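Grangate Residents' Forum
Board: Buildings and Grounds
Topic: Proposed quiet hours for the Lennox Reading Room

Posted by: lennox_desk
Role: Moderator

Members are invited to comment on the proposed quiet hours for the Lennox Reading Room. Under the draft, conversation and telephone calls would not be permitted in the main room between 9 a.m. and 1 p.m. The side room would remain open for ordinary conversation throughout the day. Comments received before the end of February will be attached to the draft when it goes to the board.

Posted by: pultton_row

I support the proposal as written. The main room has 42 seats, and on most mornings a single conversation near the periodicals can be heard at every one of them. Residents who come to read the newspapers or prepare for examinations have no other suitable place within walking distance. The side room is adequate for those who wish to talk.

Posted by: G. MacLeish

I must respectfully disagree with the previous member. The side room is closed whenever the Furkia language circle meets, and on those mornings the draft would leave no place in the building where two people may speak. I would support quiet hours that end at 11 a.m. I would also ask that the wording be changed from "conversation" to "sustained conversation," so that a reader may ask a neighbor for the time without breaking a rule.

Gillespie MacLeish
Pultton Row

Posted by: thirdfloor_annex

The word "sustained" will cause more difficulty than it removes. The desk staff would be required to judge each case, and two members of staff will not judge alike. Either the room is quiet or it is not. I have no strong view as to the closing hour.

Posted by: pultton_row

Mr. MacLeish is correct about the language circle, and I had overlooked it. Could the circle be moved to the afternoon? I understand that it was originally an afternoon group.

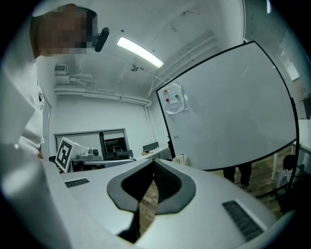
Category: Reading Room – Floors and Furniture

Posted by: hallam_corner

I wish to raise a related matter which the draft does not address. A good part of the noise in the main room comes from the chairs. The felt pads were last replaced when the room was repainted, and many are now missing. A pack of 200 pads would cover every chair with a sufficient number left over for repairs. I would ask that this be done before any rule on conversation is adopted, as the effect of the rule cannot be fairly judged while the chairs scrape.

Posted by: thirdfloor_annex

Felt pads collect grit and will mark the floor within a season. Rubber caps would be preferable. They cost more, but they stay on.

Posted by: hallam_corner

Rubber caps were tried in the annex and left dark streaks that had to be removed by hand. I would not wish to see them used in the main room. Felt, replaced once a year, is the more sensible choice.

Posted by: lennox_desk
Role: Moderator

The comments on seating have been noted and will be forwarded with the draft. For the information of members, the furniture allowance for the present year stands at $500, of which $162 has been spent. Either type of pad could be purchased from the balance without a separate vote.

The language circle has been asked whether an afternoon meeting would be acceptable. Its reply will be posted to this topic.

Posted by: G. MacLeish

I thank the moderator. If the circle agrees to move, I will withdraw my objection to the 1 p.m. closing hour. My objection to the wording stands.

Posted by: thirdfloor_annex

As does mine to the felt.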